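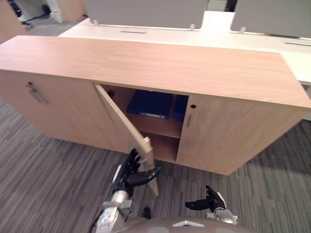

A two-armed robot with its left hand at the middle door of a low office cabinet. Two dark blue binders lie on the upper shelf.

The Plultard Open Day is a public demonstration of service robots held at the Plultard workshop building. It is run by the Troka laboratory, a research group that works on robots for offices and other indoor workplaces. The best known part of the event is the cabinet demonstration, in which a robot with two arms opens the doors of ordinary office furniture. The most recent open day took place on January 23, 2025 and drew 476 visitors.

Background

Troka began showing its work to the public after moving into the Plultard building, where it took over a former office floor. Much of the furniture left by the previous tenants was kept, including desks, fabric partitions and several wooden cabinets. The first open day was a small affair for families of staff and a few local schools, with 140 people attending. Later ones were open to anyone who booked a place.

Early programmes were made up mostly of talks and short films. Haris Dumitrescu, who joined the laboratory as an engineer and later took charge of public events, replaced most of the talks with live work. Under his plan the robots carry out the same tasks that the staff are testing that month, and visitors watch from the side of the room. The tasks are not rehearsed as a show, and a failed attempt is simply started again.

The cabinet demonstration

The robot stands on the carpet in front of a low cabinet with an oak-grain finish. The cabinet has doors with upright metal handles, and one of them also carries a small round keyhole lock. The robot has a grey torso and metallic forearms, each ending in a black hand with several fingers. Its view of the work comes from a camera at the head, looking down over both arms.

A run starts with all the doors closed. The robot must find the named door, take hold of it and swing it open without pushing the cabinet along the floor. Once the door has begun to move, the hand may let go of the handle and continue from the edge of the door. The other arm is normally held low and clear of the furniture. In the longer form of the task the robot goes on to take a binder from the shelf and put it on top of the cabinet.

Low cabinets are regarded by the staff as harder than tall ones. The hand has to work close to the floor, and an open door can hide part of the shelf from the camera. Doors that stand side by side are a further difficulty, as the fingers can catch on the neighbouring door.

Control

Two methods of control have been shown. In the first, an operator in the next room guides the arms while watching the camera picture on a screen. In the second, the robot runs a program called Wameo, which was trained on recordings of earlier guided runs. The version shown at the latest open day had been trained on 1,937 recordings, all made in the Plultard building. Each run is announced as guided or unguided before it begins.

Visits and programme

Visitors are taken round in groups of up to 28. A visit begins with a short safety talk, followed by the cabinet demonstration and a stop at the repair bench, where hands and wrist joints are taken apart. Questions are taken at the bench. Children may try the operator's controls on a small table-top arm, known in the laboratory as Huang.

Baltasar Salcedo, a technician at the laboratory, has led the repair bench since the second open day. He also wrote the printed guide handed out at the door, which gives the layout of the floor and a short list of terms.

Group visits outside the open day can be arranged with the laboratory, except in September, when the floor is closed for maintenance.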